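Self-exclusion at Busum — does it cover their sister sites too?

Posted in Betting Accounts & Limits, July 2019
389 views

plundwood_fan

Quick one, on my break. I self-excluded from Busum back in December, the full one, not just a cooling off thing. Got the email saying it was done. Then last week I get a promo from Uvunell, free bet if I deposit 30 bucks. Same parent company going by the small print at the bottom. Never signed up there in my life.

So does the exclusion cover both or not? And can they even email me? Tried chat at Busum, got the same canned paragraph 2 times. Don't want to log in anywhere to find out — kind of the whole point.
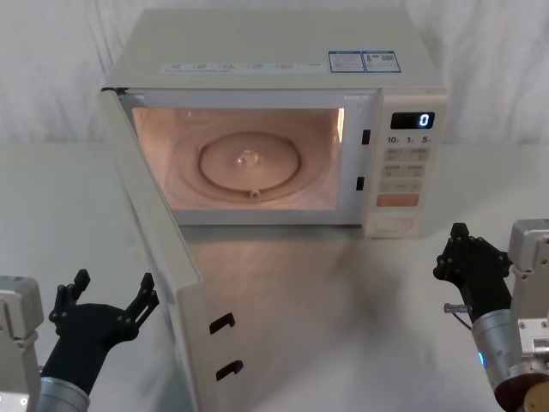 Microwave with the door open, white cloth behind.

Also I have a small balance still sitting in the Busum account I think. Is that gone?

shim_and_a_half

Depends. Two different kinds of exclusion, people mix them up all the time.

The one you do on the site itself is with that operator. Sometimes it's the whole group, sometimes just the one brand. It'll be in the terms you agreed to, look for "affiliated" or "group". The other kind is the state list. You sign up with the state regulator and every licensed book in that state has to honor it. Doesn't do anything about offshore sites, or other states.

If all you did was the form at Busum I would not assume Uvunell knows about you. Write to both. Email not chat, so theres a record. Give full name, date of birth, the address on the account, say you are self-excluded and want to be blocked at every brand and off all marketing. Keep the replies in a folder.
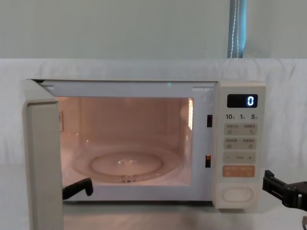 On the balance, they should pay it out. Excluded doesn't mean they keep your money, normally it goes back to the card or bank you used. Ask for it in the same email, and ask how long it takes. If they want ID send it, annoying but normal. No answer after a couple tries — file a complaint with the regulator, they have a form for it online.

lowerdeck

just unsubscribe lol. or make a filter

plundwood_fan

Unsubscribed already, came right back from a diffrent address. Sent both emails just now and asked about the balance. Looking at the state list tonight. Thanks shim, will post if they answer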